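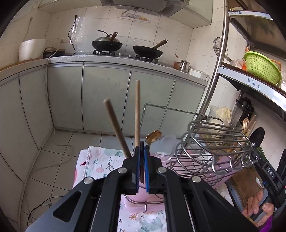 Projects > Student Reports > Clillden Robotics Lab

Teaching a Robot to Put Dishes Away: What Our Hand-Held Gripper Demos Showed

Last updated January 16, 2021

Our question was simple to ask. If people do kitchen chores with a pair of hand-held grippers, can a robot policy learn the chores from those recordings alone? We had one term, one real kitchen and a lot of chopsticks.

We collected 1647 short demonstrations around a wire dish rack. Each one was a single job: pick up a utensil, move it to the rack, let go. The kitchen was never tidied between sessions, and we're glad about that, as our July trial on a bare lab bench gave a policy that fell apart the moment a tablecloth showed up!

The fun part was thin objects. A chopstick gives the jaws very little to hold, and if you close on it at a bad angle it rolls. We tried two ways of recording. In the "fast" set, people worked at their normal speed. In the "pause" set, they stopped for a moment after closing the jaws, before lifting. We trained the same model (we call it Troneck) on equal shares of each.

On chopsticks, the fast model got 9 out of 17 test grasps and the pause model got 15. We ran that test twice before we believed it. On spatulas, where there is a proper handle, the two came out level.

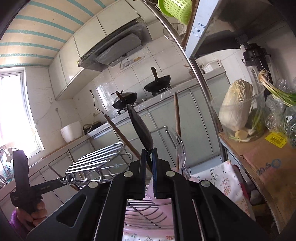
Mariama Eshun wrote in her comments on our draft that the pause might be helping for a dull reason: it adds more frames with the jaws closed, so the model simply sees more of the grasp. She suggested repeating frames in the fast set to match. We think she is right to ask, and it's the first thing we would run with more time.

We would also like to try a second kitchen. Everything so far comes from one room, so we can't say how well the result travels.

Thanks to Gebhard Danzer for help with the training code.

Contact: Clillden Robotics Lab | © 2021 | Back to top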